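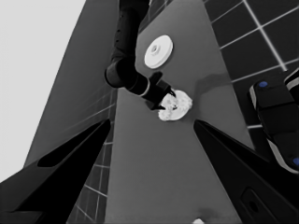
## About the Plastach group

We are a small research group inside Lilell, a company which makes software for robots with two arms. Our subject is one question: how much can a robot learn about assembly work in simulation, before it touches a real part? We started with three people and one desk computer. Today we are eight, and we have a proper meeting room, although the heating in it is still a matter of discussion every November.

The name Plastach comes from our first simulator. The simulator was replaced long ago, but the name stayed on the door and on all our folders.

## What we study

Our method is called staged handover. In most training, both arms learn the whole task together from the first day. We divide it. At first one arm learns to pick up and hold a part, and the second arm does nothing. Then the second arm learns to work next to the first one, which already knows its job. Only in the last stage do we let both of them change their behaviour at the same time.

We work with views from outside, where both arms and the table can be seen, and also with close views between the fingers of a gripper. The two kinds teach different things. From outside it is easier to plan the way of the arm. From close it is easier to decide when to shut the fingers.

Colour is mostly left out of our training pictures. Rostyslav Pylypenko proposed this in the second year, and many of us were against it. We compared both versions for a long time and the grey one was not worse for our tasks, so we kept it. It also makes the files smaller, and our storage was nearly full.

## What we have found so far

In our last study we used 212 simulated table layouts, with gears, discs and other white parts placed differently in each. For every layout the robot had 100 attempts. With staged handover, collisions between the two arms were fewer than with joint training, and the difference was biggest when the parts lay close together.

We must also say where the method is weak. Curved parts are difficult. If the fingers take an arc a little away from its middle, the part can turn in the grip, and the second arm then arrives at the wrong place. Training became longer too, by about 14 hours for a full run on our machines. We have not solved either of these problems.
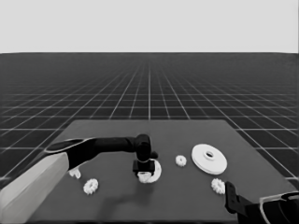
Vasylyna Yatsenko disagrees with our order of stages and asked us to write it on this page. In her opinion the second arm should move from the beginning, even if it moves badly, so that the first arm does not get used to having the whole table for itself. She is preparing a comparison with 200 new layouts, and we will publish the result whichever side it supports.

## Who we are

- Zinash Wubshet leads the group and plans the experiments.
- Rostyslav Pylypenko looks after the simulator and the rendering.
- Vasylyna Yatsenko works on learning for two arms.
- Matvii Derkach writes the contact models for the fingers.
- Khrystyna-Mariia Kravets checks the results and repeats them on a second computer.

Three students work with us part of the year.

## Visiting and writing to us

Our rooms are on the second floor of the Karpenko building, the entrance from the yard. Guests are welcome one Saturday in each term, when we show the simulator and answer questions. Please write to the office first and tell us how many you are. Students who look for a thesis subject can write to Zinash directly, with a short letter about what they have already built or tried.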